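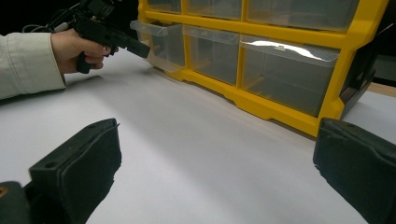

Ticket 803: Desktop drawer organizer, lower left drawer does not close flush

Category: Furniture and Storage / Small Parts Storage
Product: Nikden desktop organizer, yellow, clear drawers
Site: Wanberg
Priority: Low
Status: Resolved, monitoring

Summary of Issue

The requesting department reports that the lower left drawer of its yellow desktop organizer stands forward of the drawers beside it. The front of the drawer sits at a slight angle. The middle drawer in the same row closes flush. All drawers in the bottom row were emptied before the ticket was opened, so the contents can be ruled out as a cause.

The department asks whether the drawer can be corrected or whether a replacement organizer should be ordered.

Log

Entry 1, 9:10 a.m.
Ticket received and assigned to Facilities Support. The department was asked to leave the organizer on the white tabletop where it is normally used and not to force the drawer. Forcing a misaligned drawer may crack the clear plastic at the front lip.

Entry 2, 10:25 a.m.
Technician on site. The drawer was removed by lifting the front slightly and drawing it straight out. No cracks were found in the drawer. The compartment was checked with a flashlight. A folded paper label was lodged against the back wall and was removed.

Entry 3, 10:40 a.m.
Drawer reinserted. It traveled farther than before but still stopped short of the divider. The left runner inside the compartment was found to have a small burr of molded plastic. The burr was trimmed with a hobby knife and the runner was wiped with a dry cloth.

Entry 4, 10:55 a.m.
Drawer reinserted and closed flush. It was opened and closed 90 times without catching. The neighboring drawers were tested in the same manner and no fault was found.

Entry 5, 11:15 a.m.
The feet of the organizer were checked for rocking. One corner lifted when an upper drawer was fully extended. The unit was moved back from the front of the table and now stands level with all drawers closed.

Entry 6, 1:30 p.m.
Supplier contacted. Grirkis confirmed that single drawers are available for this model and that a full unit need not be purchased. No order has been placed. The part reference has been added to the asset record.

Cause

Two causes were identified: a paper label behind the drawer and a molding burr on the left runner. Neither affects the remaining drawers.

Instructions to the Department

1. Close each drawer with light pressure at the center of the pull tab.
2. If a drawer stops early, remove it and look behind it before pushing again.
3. Attach labels to the drawer fronts only. Loose labels should not be stored in the compartments.
4. Do not apply oil or silicone spray to the runners.
5. Extend one drawer at a time.

Related Tickets

A similar report from the Bastos office was closed in July. In that case the drawer had been returned to the wrong compartment.

Resolution

Repair completed on site with no parts used. The department may refill the drawers. This ticket will remain in monitoring for 3 weeks and will then close automatically. If the fault returns during that period, reply to this ticket and do not open a new one.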